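4.2 Price Formation in Discontinued References

The second part of the analysis concerns asking prices for mechanical wristwatches that are no longer in production. Listings were gathered from two resale sites, Casside and Tornanik, and matched by reference number, case metal and dial variant. After duplicates were removed, 2,423 listings remained. A listing was treated as a duplicate when the movement number and the seller name both agreed. Listings with no movement number were kept only if the dial could be told apart from others by visible aging.

Original condition was coded by one reader on a four-step scale following Muli's scheme, in which a refinished dial lowers the score by two steps and a replaced crown by one. Polishing of the case was coded separately. The two codes are only weakly related in our data, so both enter the model.

Asking prices above 3,000 dollars were entered on a log scale along with the rest of the sample. References with fewer than 35 listings were pooled by maker and decade. Pooling hides some variation among early waterproof cases, for which sellers on Tornanik tend to give the case maker and sellers on Casside do not.
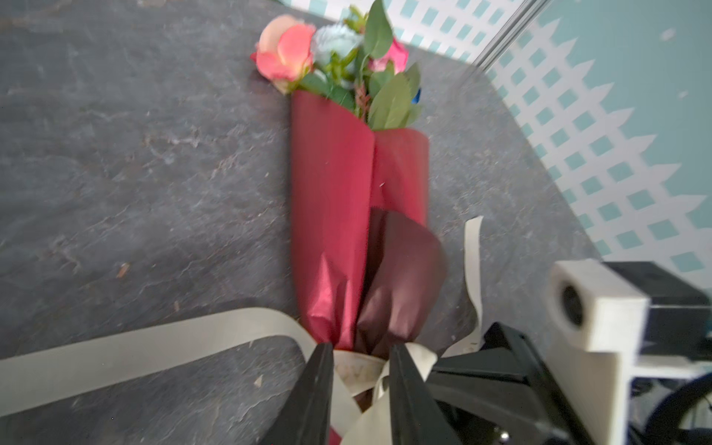
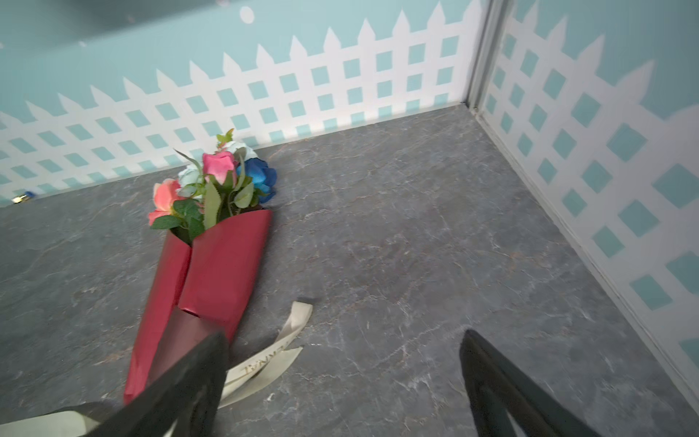
Figure 3. Wrapped bouquets with roses and green foliage.

The effect of a refinished dial is negative in every price band and largest in the upper one. Box and papers raise the asking price in the middle band but have no clear effect in the lower band, where few sellers mention them at all. Service history has a small positive effect when a dated invoice is shown and none when it is only stated in the text of the listing.

Time on the market behaves differently. Watches with an original dial and a heavily polished case stay listed longest, and their prices are cut more often than those of any other group. Mutua Muli found the same pattern in the Proltcombe auction records, although those are hammer prices and cannot be compared directly with ours. We did not adjust for buyer's premium.

A second model was fitted without the 100 most expensive listings. The sign of each coefficient was unchanged. The standard error on case metal grew, as most of the gold cases fall in the group left out. Results for the Mfaume subsample, which contains only steel cases sold by private owners, are given in Section 4.3.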